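# Treko 14 Encrypted Desk Phone

The Treko 14 is a desk phone for offices that need to keep calls private: ministries, embassies, regulators, law firms that work with them. It encrypts voice on the handset itself, so the call is already scrambled when it reaches the building's network. Built by Katayama and sold and serviced in North America by Felbridge.

## How it works

Each phone creates a new key at the start of every call and deletes it at hang-up. No key is stored on the switch or sent to Felbridge. Both callers see the same four-word phrase on the display and read it aloud to each other. If the phrases don't match, hang up and report the call to your security officer.

Calls to ordinary phones still work, but they are not protected. The status light stays amber for the whole call, and the handset plays a short tone every 14 seconds as a reminder. The tone can be made quieter – it can't be turned off.

What the phone does not hide: the fact that a call took place, when it started, and how long it lasted. Your carrier or network operator can still log those. Offices that need to cover call records as well should ask about the Mastonham relay, which is sold separately and needs its own server.

## Specifications

- Display: 3.5 inch, monochrome, backlit
- Directory: 466 contacts, stored encrypted
- Secure conference: up to six Treko handsets
- Power: over Ethernet, or wall adapter (not included)
- Network: two wired ports, no Wi-Fi, no Bluetooth
- Microphone cutoff: physical switch, left side
- Weight: 37 ounces with handset
- Colors: black, gray

## In the box

Base, handset, coiled cord, Ethernet cable, desk stand, two tamper seals, printed setup guide. The seals are numbered. Check them against the packing slip before you break them, and call us if either number is different.

## Setup and updates

Allow roughly 70 minutes for the first phone and much less for each one after that. Updates are signed and come out twice a year, with the next one planned for June. They install from a USB stick or from a local update server, and the phone never contacts an outside address by itself. 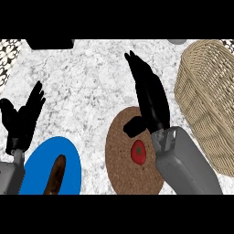
*Computer rendering: marble countertop, blue oval plate, two robot arms.*

## Ordering

Sold to organizations only, minimum order two phones. We ship by tracked courier and need a signature from the person named on the order. Returns are accepted with the seals unbroken. Once a seal is broken the phone can be repaired or exchanged under warranty, but we don't put it back into stock.

The older Treko 9 can call the 14 in secure mode after its last update. It can't join secure conferences.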